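工作记录 2022-05-12
整机拆解工位(二号台)
记录人:Afia Addo
在场:Noeline Wihongi、Seidu Annan

一、本次工作内容
继续进行台式机箱内部件的机械臂操作试验。机箱侧放,开口朝上。操作程序沿用 Codier 控制软件现行版本,未改动速度上限。夹爪下探至主板上方时,现场人员须位于黄线以外,急停按钮由 Seidu Annan 负责。

二、人员分工的变化
本工位原由2人手工作业,一人拆卸,一人分拣登记。引入机械臂后编制仍为2人,职责调整如下:一人负责上料、理线及异常处置,另一人负责核对部件去向并复核程序记录。内存条与处理器的取放交由机械臂执行;线束插头暂不列入自动操作范围,仍由人工处理。

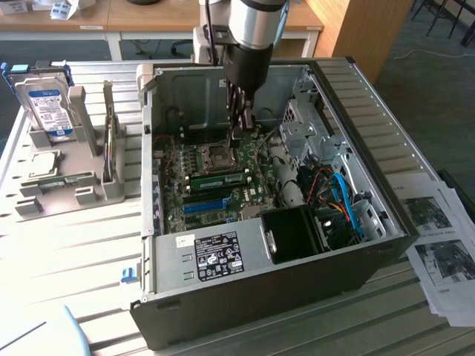 Seidu Annan 反映,调整后手腕负担有所减轻,但等待时间偏长,注意力不易保持。原先拆卸人员可凭手感判断卡扣是否到位,现须依靠停机检查,对新到岗人员要求反而更高。建议每60分钟轮换一次岗位,并在轮换时口头交接未处理的异常。此项已报 Edgars Žukauskas,待批复。

三、异常情况
本班共停机7次,多数与线束进入夹爪下探路径有关。处置方式均为人工理线后从上一安全点恢复,未发生部件损坏。其中一次恢复前未按规定复述当前步骤,已当场纠正。

四、培训与岗位安排
Comfort Gbeho 询问分拣组人员是否会因本工位调整而转岗。经与 Noeline Wihongi 确认,目前无转岗计划;分拣组人员可自愿报名学习示教操作,培训时间计入工时。培训讲义现有版本文字偏多,分拣组希望增加插图并标明夹爪的禁入区域。请 Stultow 方面提供夹具尺寸图,以便修订。

五、待办
1. 修订上料作业指导书,增加理线步骤及线束固定位置。
2. 停机原因登记表增设“人工判断”一栏,由当班人员填写。
3. 轮换方案获批后试行,11月复评,评价内容应包括人员疲劳情况,不得仅以节拍为依据。
4. Momisex 防护手套尺码不全,缺小号,由 Noeline Wihongi 跟进补领。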